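Nalden Gripper Bench: Frequently Asked Questions

What is this page for?
We compare grippers, wrist cameras and arm controllers, and we publish the results whether or not the manufacturer sends us a fruit basket. These are the questions that come in most often, plus one or two we wish came in more.

Which grippers have you tested so far?
The Cadent two-finger, in both finger lengths, and the Zasier parallel jaw. The Ríos suction head is half done. It has been half done since October.

Do you test on real hardware or in simulation?
Both. Every gripper starts in simulation, where it gets 2000 attempts per object and never needs a new fuse. Whatever survives goes to the bench for 400 more. The simulator is generous about friction and the bench is not, so expect the second number to be lower. If a vendor shows you only the first number, ask for the second and enjoy the silence.

How do you pick the objects?
We like things that are awkward in different ways. A compact disc lying flat gives a two-finger gripper almost nothing to hold. A thin black ring is nearly as low and much harder for a camera to find once a shadow falls over it. A funnel turned upside down looks easy, and then you have to decide whether to go for the spout or the cone. 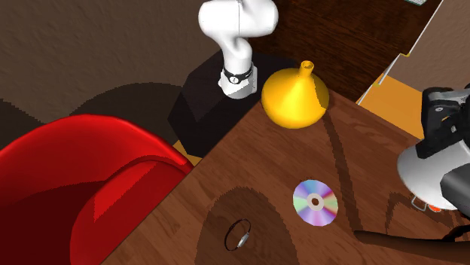

Lighting gets the same treatment. We rerun each set with the shadows moved, and a controller that did nicely in the first round will sometimes spend the second one reaching for a dark patch of table with great confidence. We count that as a miss. One vendor has asked us to count it as exploration.

What counts as a successful grasp?
The object leaves the table, stays up through a slow turn of the wrist, and is set down where it was supposed to go. Dropping it in the right spot by luck does not count, though we have all been tempted.

My gripper scored 65 percent. Is that bad?
Depends on the object. For the disc, we'd frame it. For the funnel, please check your calibration.

Can I use your scenes and settings?
Yes. Download the scene pack and change the random seed before you run it. A policy tuned on our default seed will look brilliant and learn nothing. Please use at least 1000 attempts if you want to compare against our tables.

Will you test my gripper?
Probably. Send the mounting drawing first and the marketing sheet never.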